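Progress Report to the Kramer Fund
Bramport Student Robotics Club – Household Tasks Project
Reporting period ending in October

The club has completed the second stage of its garment-handling work. Students recorded 386 demonstrations with the hand-held gripper during the period, of which 43 were set aside after review for incomplete grasps. Padded jackets were added to the set of garments on Monday of the final week, as agreed with the Fund.

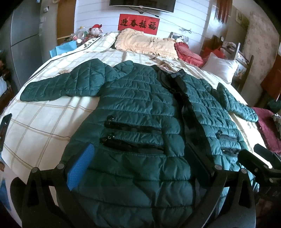
Hand-held gripper at work on a quilted jacket with a zipper front.

Quilted fabric remains the most difficult material for the team. Training of the Flasuvetti folding model has begun, and early results on shirts are satisfactory – results on jackets will follow in the next report.

Spending stands at 92 percent of the equipment budget. The club requests approval to move the remainder to replacement grip pads. Mirjam Van Damme continues as faculty advisor, and 2 students will present the work at the Rerkberg regional meeting.

Submitted by Bouchra Ezzat, Project Coordinator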